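Totudholm Furnishing Pack for Vacant Property Sales

Home > Sellers and Agents > Furnishing Packs > Totudholm

Supplied by Fladgate. Available to estate agents, developers, executors and private sellers.

Overview

The Totudholm pack is a complete set of hired furniture and soft furnishings for use in an unoccupied house or flat while it is on the market. It is delivered, set out, maintained by agreement and collected by Fladgate staff. The pack is intended for properties of two bedrooms with one reception room. Larger properties are normally served by the Zidari pack, and studio flats by individual room sets, which are listed separately.

All items remain the property of Fladgate for the whole of the hire period. They are supplied for display during viewings and for marketing photography, and may not be used for residential occupation, short-term letting or storage by third parties.

Contents of the pack

Living room: sofa, armchair, coffee table, side table, floor lamp, rug, cushions and a throw.
Dining area: table with matching chairs, table runner, pendant shade where a suitable fitting exists.
Main bedroom: double bed frame, display mattress, headboard, bedside tables, lamps, bed linen, bedspread.
Second bedroom: single bed frame, display mattress, desk, chair, bed linen, blanket.
Kitchen: chopping board, storage jars, tea towels, bowl.
Bathroom: towels, bath mat, soap dish, mirror where none is fitted.
Hall: console table, coat hooks on a freestanding rail, mat.

Curtains and blinds are not part of the standard pack. They may be added where the existing windows have poles or tracks in sound condition. Fladgate does not drill, plug or otherwise fix into walls, and framed pictures are hung only from hooks already present or stood on furniture.

The display mattresses are lightweight and are not suitable for sleeping on. Agents conducting viewings are asked to make this known to visitors with young children.

Colour schemes

Packs are made up in a neutral base, with accent pieces chosen by the Fladgate designer after a review of the floor plan and photographs of the empty rooms. Sellers may state a preference for warm or cool tones. Individual patterns and fabrics cannot be guaranteed, as textiles are rotated between properties and withdrawn when worn. Where a seller has items of their own that they would like to include, these should be mentioned at the time of the order and must be in the property before the delivery team arrives.

The designer responsible for the Totudholm range is Dewanti Latuheru, who approves every layout before the delivery is booked.

Access and site requirements

The largest single item in the pack is the sofa, which has a length of 2000 mm and does not come apart. Sellers should confirm that the front door, hall and any turn in the stairs will admit it. If the sofa cannot be brought in, the Tuhumury two-seat alternative will be supplied at the same charge, provided that notice is given before the van is loaded.

The property must be clear of the previous owner's belongings, cleaned throughout, and connected to electricity. Heating should be left on a low setting during the colder part of the year — soft furnishings kept in an unheated building are liable to mildew, and the cost of cleaning or replacement will be passed to the hirer. Work by decorators, floor fitters or other trades must be finished before delivery. Fladgate reserves the right to turn back a delivery where paint is still wet or where floors have not cured, and an abortive visit charge will apply.

For flats, the hirer is responsible for obtaining any permission needed from the managing agent for use of the lift, loading bay or residents' parking. Please check whether lift protection must be booked separately.

Hire period and renewal

The minimum hire period is two months, beginning on the day of delivery. After that the hire continues month by month until the hirer gives written notice. Notice may be given by the seller or by the appointed agent, but instructions from both parties should agree. In the event of a disagreement Fladgate will act on the instructions of whoever signed the order form.

Collection is normally arranged to follow exchange of contracts. Hirers are strongly advised not to leave collection until the day of completion, when removal vans and the buyer's own arrangements may obstruct access. The solicitor dealing with the sale should be told that the furniture is hired, so that no item is entered in error on the fittings and contents form.

Office hours for collections are shorter in January, and early booking is recommended.

Care during the hire

Viewings should be accompanied. Visitors may sit on the sofa and chairs, but food and drink should be kept away from all fabrics. Cushions, throws and bedding are to be straightened by hand after each viewing; steam irons and fabric sprays must not be used. Candles may be displayed but never lit. Pets are not permitted in the property while the pack is in place.

Any mark, tear or loose thread should be reported promptly by email with a clear photograph. Please do not attempt to pull, trim or wash the item. Small faults in knitted and woven pieces can usually be repaired in the Fladgate workroom, and a replacement will be sent where the room would otherwise look unfinished.
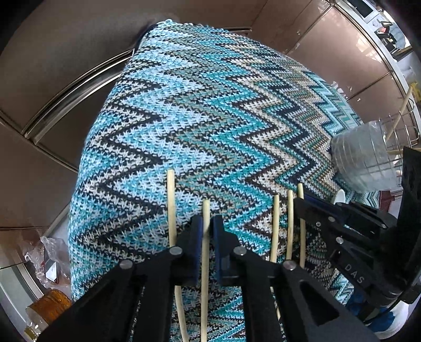
Insurance and liability

The pack must be insured by the hirer against fire, theft, flood and accidental damage from the time of delivery until it is collected. Many policies for unoccupied property exclude contents — or limit cover to the building alone — and the insurer should be asked to confirm the position in writing. Sellers without suitable cover may take the Fladgate damage waiver, details of which are set out in the order form. The waiver does not extend to theft where there is no sign of forced entry.

Ordering

Orders are accepted from the seller or from an agent with written authority to act. A floor plan, photographs of each room and a note of any parking restrictions should accompany the form. Layouts are returned for approval before a delivery date is offered, and one round of changes is included in the charge.

Enquiries about availability, trade accounts for estate agencies and packs for new developments should be addressed to Wahyudi Jugah, Hire Manager, Fladgate.

Related products

Zidari furnishing pack for larger family houses
Tuhumury two-seat sofa, single item hire
Room sets for studio flats
Window dressing, supplied and hung on existing fittings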